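Jornada de puertas abiertas de Gastden: prueba del simulador Ovova

Gastden abrió sus oficinas de Bornside en abril para enseñar Ovova, su entorno de simulación para brazos manipuladores. La visita duraba media jornada y combinaba una charla, una demostración guiada y un rato libre en los puestos. Acudí con un interés concreto: saber si sirve para validar tareas de cocina antes de ocupar horas de célula real. Lo que sigue es la valoración del producto tal como se podía usar allí.

Instalación y arranque

Los puestos venían preconfigurados, así que no puedo opinar sobre la instalación. El arranque de una escena completa es lento la primera vez y correcto después. La biblioteca incluida en la versión de demostración trae 414 objetos y 69 entornos, según la ficha que repartían en la entrada. El buscador de objetos solo admite nombres en inglés y no filtra por tamaño, lo que obliga a abrir fichas una a una.

Física y contacto

Es el apartado más cuidado. Catherine Hepburn, responsable de la parte de contacto, explicó que el paso de simulación se ajusta por objeto y no por escena. En la práctica, un utensilio fino se puede calcular con más detalle sin penalizar el resto. Probé a variar el rozamiento de los dedos de la pinza y el cambio se aplicó sin reiniciar. En cambio, los materiales deformables siguen marcados como experimentales y en los puestos estaban desactivados.

La comparación inevitable es con Paterson, que usamos en el taller desde hace tiempo. Paterson tiene mejor editor de trayectorias y una documentación más ordenada. Ovova gana en colisiones y en variación automática de escenas: se fija la tarea y el programa cambia mobiliario, paredes y objetos de relleno. En la charla mostraron un lote de 100 variantes de una misma tarea, generado con una sola orden. 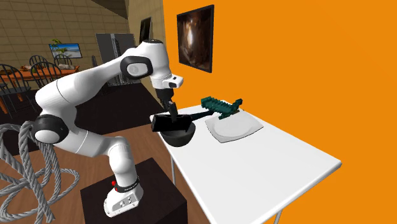 La variación automática tiene un inconveniente conocido, y es que la coherencia del decorado queda en segundo plano. Para entrenar percepción conviene; para presentar resultados a un cliente, menos. En la demostración, la pinza de dos dedos sostenía un utensilio negro de hoja plana junto a un cuenco también negro, y en el plato blanco de al lado el generador había puesto una especie de espada pixelada de color verde azulado. Como distractor es útil, porque obliga a separar formas alargadas muy próximas. El negro sobre negro de pinza, hoja y cuenco me parece una prueba más exigente, y echo en falta un control para forzar esos casos a voluntad.

Exportación

Hay 2 formatos de salida para los registros, uno propio y otro de texto plano. El segundo pierde las marcas de contacto - Hepburn lo confirmó cuando pregunté - y sin ellas el análisis posterior se complica bastante. No dieron fecha para corregirlo.

Valoración

Recomendable para grupos que ya tengan resuelta la planificación y necesiten volumen de escenas. Para un taller pequeño con una sola célula, yo seguiría con Paterson hasta que la exportación esté completa. El precio de la licencia no se comunicó durante la visita; hay que solicitarlo por escrito a Gastden.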